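Flanska Wool and Delicates Wash, Unscented
Lamanari Home Goods > Laundry > Hand Washing

We have carried a good many gentle soaps over the years, and this is the one that keeps coming home with us at the end of the day. Flanska is a liquid wash for wool, silk, knits and all those tricky things with beads or sequins that you'd never dream of putting through a regular cycle (or that you did once, and were sorry!). It has no perfume and no dye, and it rinses out quickly, so you aren't standing at the sink with cold hands chasing suds forever.

The bottle holds enough for 31 hand washes if you use one capful to a basin, and most of us use a little less than that. Lamanari started selling it in June after Han-gyeol Wang, who buys for our laundry shelves, had been washing her own sweaters in it all winter and wouldn't stop talking about it. We now keep it next to the Amton drying racks, and the two do tend to leave the store together.

How to use it

Fill a basin with cool water and stir in one capful. Turn the garment inside out, press it under, and let it soak for 13 minutes or so while you get on with something else. Then squeeze it gently a few times, drain, and rinse once or twice until the water runs clear. Please don't wring! Roll it up in a clean towel, lean on it, and lay it flat to dry away from the radiator.

Sort before you start. Darks go in their own basin the first time, and anything with sequins should be washed by itself so it can't catch on a knit.
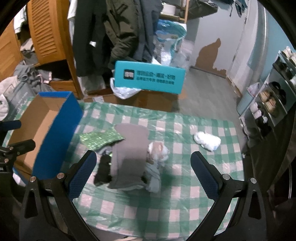 For tired old sweaters that have gone a bit stiff, a second soak with half a capful does a lovely job, and it's kind to baby things and wool socks too. We've had customers tell us they use it on scarves, slippers and the dog's winter coat, and we're happy to hear it. The one thing we'd steer you away from is leather trim, which doesn't care for a soak in anything.

Details

Size: single bottle with measuring cap
Scent: none
Water: cool to lukewarm
Machine use: yes, on a delicate cycle, two capfuls
Storage: cap closed, out of the sun

Goes well with

Amton folding drying rack
Le Goff sweater comb
Le Goff mesh wash bag, small or large

Returns

Unopened bottles can come back to us within 60 days. If you've opened yours and it isn't for you, write to us anyway and we'll see what we can do.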